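# Entretien du linge – Séance 4 : le poste de pliage et les cintres

Support remis aux stagiaires du module « Textile et service en chambre ». À relire avant l'atelier de février.

## 1. Préparer le plan de travail

Le pliage se fait toujours sur une table dégagée. On retire les étiquettes, les épingles et les flacons avant d'apporter la première pile. Le plateau est essuyé avec un chiffon à peine humide, puis avec un chiffon sec. Un plateau clair est préférable : les taches, les fils tirés et les cheveux s'y voient tout de suite.

On passe aussi la main le long du chant. Un éclat de bois ou un angle abîmé suffit à accrocher une maille fine. 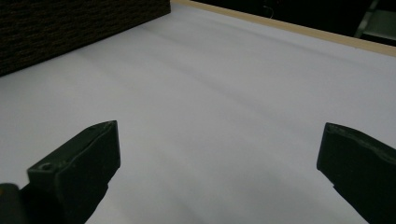 La hauteur du plan compte autant que sa propreté. Pour une personne debout, le plateau arrive au niveau des hanches. Trop bas, il fatigue le dos ; trop haut, il fait lever les épaules. La table Plusetow de l'atelier se règle par les pieds, à l'arrêt et sans charge.

Le linge propre arrive par la gauche et repart par la droite. Les gauchers peuvent inverser le sens, à condition de prévenir leur binôme.

## 2. Choisir et contrôler les cintres

Le règlement de l'atelier distingue trois cas :

- **cintre en plastique** : chemises, chemisiers, robes légères ;
- **cintre large en bois** : vestes et manteaux ;
- **cintre à pinces** : jupes et pantalons à pli.

Les cintres en fil métallique sont écartés. Ils marquent les épaules et peuvent rouiller sur un tissu humide.

Avant usage, le cintre est posé à plat sur la table. On vérifie le crochet, le col qui le relie au corps, puis les épaules. Une bavure de moulage se sent au doigt. Un cintre fendu est jeté – on ne le recolle pas.
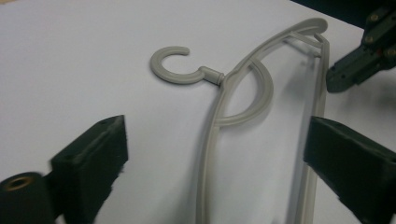
**Faut-il boutonner une chemise avant de la suspendre ?**

Le premier bouton et le troisième suffisent. Le col garde sa forme et la chemise ne glisse pas.

## 3. Rangement de la réserve

La réserve compte 194 cintres, répartis sur deux portants Zolum. Les crochets sont tournés dans le même sens, vers le mur. On laisse un espace d'un doigt entre deux vêtements suspendus.

Les cintres vides ne restent pas entre les vêtements. Ils sont regroupés en bout de portant, côté porte, et les surplus vont dans le bac Kamel, par lots de même modèle.

À faire pour la prochaine séance : relever sur la fiche Multari le nombre de cintres écartés et le défaut constaté pour chacun.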